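Mar 2, 2018
Posted by Ylva Eide

I spent most of this week on the replay tool again. It's the part of Geltus I like least, because when it breaks, everything still looks fine until you try to train on it.

The problem was timing. Each hand gripper logs its own pose and finger opening, and the head camera logs on a separate clock. I had been lining them up by the first message from each one, and that worked well enough when we only used one hand. With two, the left and right streams drifted apart over a long session, and in replay one hand would close on a plate before the other had reached it. Dinesh spotted it. I had been staring at the plots for two days and missed it.

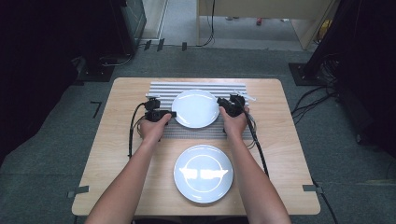

Two grippers, two plates, one on the slats and one on the table.

The fix is boring. Every message now gets stamped when it arrives at the recorder, and a small filter estimates the offset for each device and keeps updating it. I re-ran 814 old episodes through it overnight. Six of them still come out wrong and I've set those aside.

Plates are a hard case for the perception side too. They're white and shiny, and the overhead lights leave a bright spot that the segmenter likes to treat as an edge. Su-bin wants to fit an ellipse to the rim and ignore whatever is inside it. I think she's right, but it will have to cope with a gripper covering part of the rim.

The planner hasn't changed since August. It still asks for both hands to arrive at the same moment, and I'd like to loosen that next. The new recorder is in the Geltus repo, on the branch called fjeld. Pull it before you record anything else.

Contact | © 2018 Ylva Eide | Back to top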